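Une journée à soigner Rukel

Je suis arrivée chez Gumaston avec l'idée de voir un robot faire le ménage. J'ai surtout vu des gens lui nettoyer les yeux ! Rukel, c'est la machine d'entretien que la maison fait tourner dans des salles de bains, et elle a pris 13 minutes de retard ce matin-là parce qu'une de ses lentilles était couverte de calcaire.

Le calcaire, on m'en a parlé toute la journée. La technicienne qui m'accueille sort un chiffon microfibre, de l'eau déminéralisée, et frotte la caméra de tête en tout petits cercles (surtout pas de vinaigre, le traitement antireflet n'y résiste pas). Ensuite elle passe aux roulements du poignet, qu'elle fait tourner à la main, l'oreille collée dessus. Un grattement, et la pièce part à l'atelier de Nillow. Celui-ci ne gratte pas. On continue.

Vient le réglage, et là je me suis assise, parce que c'est long. Une salle de bains, pour une caméra, c'est à peu près le pire endroit du monde : du verre qu'on traverse du regard, du chrome, des plans de travail qui brillent. Il faut montrer chaque pièce à la machine, lentement, puis corriger ce qu'elle croit avoir compris. Une traînée de lumière devient un obstacle, une paroi de douche devient un passage libre...
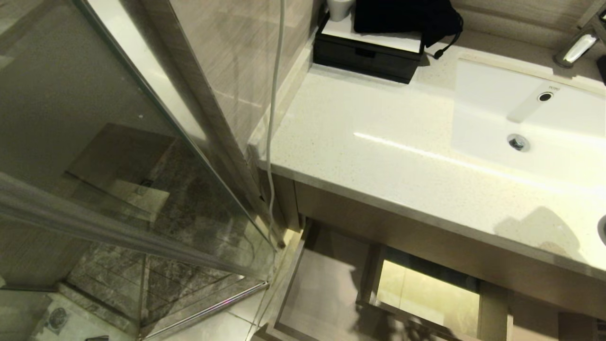
Paroi vitrée à gauche, plan en quartz blanc et vasque TOTO à droite : deux surfaces à reflets pour un seul réglage.

Le logiciel s'appelle Yoon, et il est bavard. Pour chaque surface il propose une étiquette, que la technicienne accepte ou refuse au clavier. La vasque blanche sur plan blanc lui donne du fil à retordre : elle a repris le contour 7 fois, en pestant un peu, avant d'être contente. Les câbles qui pendent, elle les classe toujours à la main. Un câble blanc, fin, devant un mur clair, je crois que je l'aurais raté moi aussi.

L'après-midi, on change les joints. Il y en a 2 au poignet, on les graisse à peine, et on note la date au feutre sur le capot – la méthode a survécu à trois tableurs successifs. La batterie, elle, se contrôle toutes les 24 heures, et j'ai eu le droit de brancher la prise. Grand moment.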